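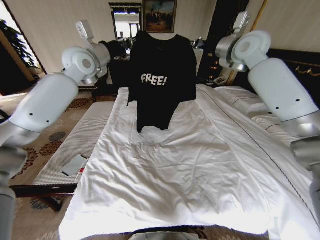 Work and Automation, Unit 6: Garment handling in hotel housekeeping

Handout for the June group. Read before the seminar.

Most of what has been written on automation and work is about factories, where parts are rigid and arrive in the same position every time. Cloth is harder. A shirt has no fixed shape once it is picked up, and a machine has to find two good holding points before it can do anything useful with it. For this reason laundry and housekeeping were long treated as safe from automation.

The case for this unit is the Lozano, a hotel with 30 room attendants. It has a laundry contract with Vinudus and has been trying out two-armed machines for guest clothing. The job is narrow. The machine lifts a garment by the shoulders, lets it hang, lays it on the bed and folds it. Stripping beds, cleaning bathrooms and checking the room are still done by people.

What changed for staff

Before the trial, an attendant did a room from start to finish and set her own order of work. Now the order is partly set by the machine. It needs the bed made first, as the sheet is its folding surface, so attendants who used to leave the bed until last have had to change their routine.

A new duty has appeared, listed on the rota as "attending". It means staying within reach, straightening a garment that has been gripped badly, and pressing stop when needed. It carries no extra pay. Several attendants told the works council that they found it more tiring than folding, as they have to watch without doing much.

Folding was also the part of the shift done standing fairly still. With it gone, more of the day is bending and lifting. Staff raised this after 3 weeks and management agreed to look at room quotas again. The quota has not yet changed.

Training was one morning, given by the supplier, Skoltow. Night staff were not included.

For the seminar

Compare this case with the Culus warehouse in Unit 3. In both, the employer says that no jobs were lost. Look at hours as well as headcount, and at who was on a fixed-term contract when the trial began.

Bring half a page on one question: should "attending" be a separate grade, and who should decide?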